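Nebenbahn Tosh–Fernoten: Wiederinbetriebnahme, Stand der Dinge

Gleisbogen63
Moin zusammen, ich war gestern an der Strecke und bin immer noch ganz aufgekratzt! Zwischen Tosh und dem alten Haltepunkt Nevus liegen jetzt durchgehend neue Schwellen, der Bewuchs ist komplett runter, und am Bahnübergang Mühlweg stehen schon die Fundamente für die Schranken. Nach all den Jahren, in denen da nur Birken wuchsen, ein herrlicher Anblick. Hat jemand Neues vom Abschnitt hinter Nevus?

kilometerstein
Hinter Nevus ist der Durchlass am Bach fertig betoniert, danach kommt leider erstmal nichts. Die Brücke bei Ondard soll ein neues Widerlager auf der Westseite kriegen, und vorher fährt da kein Bauzug drüber. Ich rechne frühestens im Januar mit Schienen bis Fernoten.

Gleisbogen63
Januar wäre doch super! Ich hatte innerlich schon mit dem Sommer gerechnet.

Dieselross
Ich gieß mal Wasser in den Wein. Schienen sind das eine, aber mit Tempo 63 über die Kuppe, das wird gegen den Bus nichts. Der braucht von Tosh nach Fernoten auch nicht länger und hält mitten im Ort. Der Bahnhof Fernoten liegt am Ortsrand hinter dem Sägewerk. Wer läuft da im Regen hin?

T. Sembiring
@Dieselross: Ich zum Beispiel, und zwar gern :) Der Bus steht morgens regelmäßig an der Baustelle in Ondard fest, ich pendle die Strecke seit Jahren. Und im Zug kriegst du ein Fahrrad mit, im Bus kannst du das vergessen. Der Fußweg vom Bahnhof soll außerdem beleuchtet werden, das stand in der Vorlage zur letzten Ratssitzung.
Gruß, Teguh Sembiring

Dieselross
"Soll". Die Laternen am Bahnhof Tosh sollten auch mal kommen.

kilometerstein
Da muss ich Dieselross ein bisschen recht geben, die Lage in Fernoten ist nicht ideal. Eine Verlegung hätte aber ein neues Planverfahren gebraucht, und dann würden wir heute noch über Eidechsen diskutieren. Lieber so als gar nicht. Weiß jemand, was mit dem Kreuzungsgleis in Nevus passiert? Ohne das gibt es nie einen Halbstundentakt.

Weichenwaerterin
Das Kreuzungsgleis kommt!! Nutzlänge 550 m, damit passt auch der Holzzug rein. Ich hab mir die Pläne im Rathaus angesehen, die liegen noch bis 15 Uhr im Flur im ersten Stock aus. Die Weichen werden ferngestellt, das schöne alte Stellwerk bleibt aber stehen. Da geht mir echt das Herz auf.

Gleisbogen63
Ach wie schön, das Stellwerk! Dort hat mein Opa noch Hebel gezogen. Danke für die Info!

Dieselross
Na gut, der Holzzug ist ein Argument. Für den Personenverkehr bleib ich skeptisch.
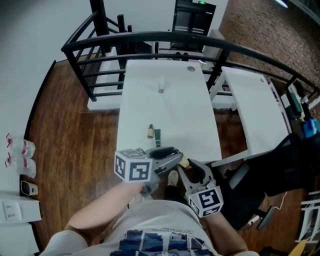 neu_hier_7
Hallo, ich lese schon länger mit. Wird am Haltepunkt Nevus jeder Zug halten?

Weichenwaerterin
Laut Plan ist Nevus ein Bedarfshalt, man muss also im Zug den Knopf drücken oder sich am Bahnsteig bemerkbar machen. Nur die Züge, die dort kreuzen, halten immer.

neu_hier_7
Super, danke dir! Dann nehm ich zur Eröffnung die Kinder mit, die reden jetzt schon von nichts anderem.

T. Sembiring
Ich bring Kuchen mit. Dieselross kriegt auch ein Stück, aber nur, wenn er mit dem Zug kommt!

Dieselross
Was für Kuchen?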